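Trametier Boards > Home and Shop Automation
Are machines ready for actual chores yet? Floors, laundry, sorting, sweeping up the shop
6 min read

gantry_gus
OK I have to ask, because I spent all of April going down this hole and I'm more excited than I've been in years. I finally watched the full Lasside demo, the long cut, where the arm on the rolling base clears a floor into bins. It picks up a sock! It drops it, it goes back, it gets it! Yes, it's slow. I don't care that it's slow. I sleep eight hours a night and the sock can take all eight of them.

So where do you all think we are? I mean chores in a normal house or a small shop. Picking up, sorting, putting away. What would you trust a machine with today, if you came home at 5 pm and found it had been running since breakfast?

tinsnips
Vacuuming, and I'd have said the same thing ten years ago. I own a Hirero and I love it, it's run 305 cycles according to the app and I've replaced one brush. But it still wants me to go around first and pick everything up, which is the chore I hate! Pushing a vacuum was never the part that bothered me.

orla_b
tinsnips, same. My pre-vacuum lap takes longer than vacuuming.

Pawlak_Dan
I'll speak for the shop side. We're a small outfit (Pawlak, cabinet parts mostly) and we've had an arm feeding blanks into the drilling station since last spring. In its best week it did 1,783 blanks with 2 stops, and both stops were me loading the rack wrong. I get a silly grin every time I walk past it.

BUT. Every blank is the same size, in the same rack, at the same angle. Ask that arm to pick a dropped screw off the floor and put it in the right drawer and it has no idea what you're talking about. We still sweep up by hand every evening. So for me the line isn't house versus shop, it's whether somebody has already put the stuff where the machine expects it.

gantry_gus
1,783! That's fantastic. And I agree on the line, but I think it's moving fast. The Lasside thing doesn't get its items in a rack, they're thrown down any old way.

mildew_king
Thrown down any old way on a floor with good light, by people who know which objects it can handle. Put one flat black sock on a dark carpet and tell me how it goes. I'm not trying to be a grump, I did machine vision for packing lines for a long while and I like this stuff. Demos are picked. I would believe a number like "226 attempts, here is every one of them, failures included" long before I'd believe a nice video.

gantry_gus
Fair, and I'd love to see that too. But even a picked demo was impossible not long ago! You couldn't have picked one.

mildew_king
Okay, I'll give you that one.

orla_b
Can I say something about bins? Everybody talks about grasping and I think putting away is sneaky hard too. I've been trying to teach my nephew (he's four) to put blocks in one basket and stuffed animals in the other, and he can grab anything you like. Where it falls apart is the choosing. There's always one thing that belongs in neither, and he holds it and looks at me. I would be thrilled with a robot that held it and looked at me.

tinsnips
A "what's this?" pile! I'd buy that tomorrow. Give me a machine that does the easy three quarters and leaves the rest in a heap by the door with a note.

Pawlak_Dan
We do that at the drilling station - anything it isn't sure of goes in a reject tray, and I go through the tray with my coffee. Best decision we made. The first version tried to guess and we threw out a lot of good maple.

mildew_king
Reject tray is the right answer and I wish home products would copy it. My worry is the small stuff. A sliver of paper, a bit of thread, a Lego stud. Is that an item or is it dirt? For a person that takes no thought at all. For a gripper it may not be worth the trip, and for a camera it could be a fleck in the carpet.

orla_b
Let the arm do anything bigger than a thumb and let the Hirero eat the rest?

mildew_king
Until the Hirero eats an earring. Then you're emptying the dust box onto newspaper at midnight.

tinsnips
...ask me how I know this is accurate.

gantry_gus
Two machines with two jobs is what I keep coming back to though! Big things up first, then suction. I've got a cheap arm on the bench that I want to put on a cart, and I'm going to try exactly that order in my hallway. Bin at one side, bin at the other, and it only gets to choose left or right. If it's hopeless I'll post that too, every attempt, mildew_king, I promise.

mildew_king
Then I'm subscribed. Put the bins down crooked, please, and move them between runs. Real bins wander.

gantry_gus
Deal.

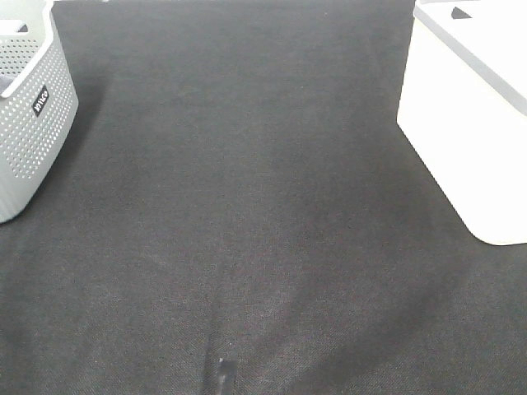
Beverley Lockwood
Board moderator, Home and Shop Automation

Jumping in at the end because I love this thread! I think floor pickup with a bin on either side is the perfect first chore to argue over. One basket with holes, one solid white box, gray carpet between them, and already you've got things to chew on: a dark weave with shadows in it, glare on the white plastic, and a little pale scrap low down in the middle that is exactly mildew_king's "item or dirt" problem. I'd call it dirt. I suspect orla_b's nephew would hold it up and look at me.

I side with gus on where this is heading and with Dan on what I'd pay for today. Keep the left-or-right rule, add a reject spot, and start with socks. I'm moving the thread to Projects so gus can post runs straight into it, and if anyone else has an arm and a hallway, please join in - dark carpets especially welcome.

Contact the moderators | Copyright Trametier Boards | Back to top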